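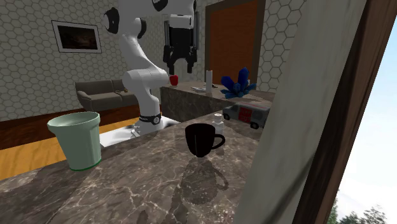 A green cup and a black mug on a marble counter.

The Second Box Is the One That Counts
Selling the first order is hard enough. Getting the same person back for another takes a different kind of work.

When Griet Smits opened Cellier, her online shop for preserves and pantry goods, she kept a paper map of the country taped up over her packing table and stuck a pin in it for every new town she shipped to. She loved that map. By her second November it was so full of pins that the paper had started to tear along the coast, and she was, by her own cheerful admission, nearly out of money.

"I thought pins were customers," she told me. "They were people who had bought one jar of plum jam, once, and I had paid for an ad to reach every single one of them."

It's a story I hear a lot from people who run small stores on the web, and I have a soft spot for it, having once sold handmade stationery myself to a great many people exactly one time each. You get caught up in the newness. A stranger three states away has found you and typed in a card number, and it feels wonderful! Meanwhile the person who bought from you in the spring, and liked it, is quietly buying her jam at the supermarket again.

When Griet finally sat down with her order list, a job she had put off for most of a winter, she found that only 5 percent of her buyers had ever come back. She called Iason Deligiannis, who used to run the online side of a tea company named Wolus and now helps smaller shops with their numbers, and asked him whether that was as bad as it sounded. He said it was. 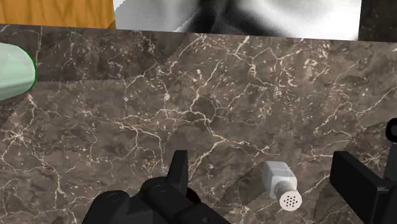

What happens after the thank-you page

Iason has a habit of ordering from a shop before he agrees to work with it, and he did that with Cellier. The jam came quickly and it was very good (he finished it in a weekend, he says, mostly off a spoon). Then he waited. He got a shipping notice, and after that he got nothing at all for 63 days, until a coupon turned up offering him 20 percent off his first order.

"My first order," he said, still a bit wounded.

They started with the timing. A jar of jam in an ordinary house lasts a few weeks, so Griet wrote a short note to go out on day 31, signed with her own name, asking how the jar was holding up and mentioning what she was cooking that month. There was a link at the bottom and no discount. She wrote it in the same voice she'd use with a neighbor, and people began writing back, some of them at great length, about grandmothers and fruit trees and toast.

The replies took up her mornings for a while. She answered them all anyway, and she kept a notebook of what people asked for, which is how the smaller jars came about, and the bitter orange, and the decision to stop selling the gift basket that looked so pretty in pictures and cost so much to mail.

A word about points

Plenty of shops reach for a loyalty program at this stage, and I understand the pull. Fleury, a soap seller I've bought from for years, has one I enjoy, mainly for its plainness: buy a few bars and the next one comes free in the same box. Ando, where I get my notebooks, had tiers and badges and a points balance that expired while I was on vacation, and I came home feeling as if I'd been fined.

Griet decided to leave points alone. She puts a small taster jar in the second box, with a handwritten label, and doesn't announce it anywhere. It costs her less than the ads did, and she gets to choose the flavor to suit what each person bought before - a part of the week she told me she looks forward to.

The map is still on the wall, by the way. She has stopped adding to it.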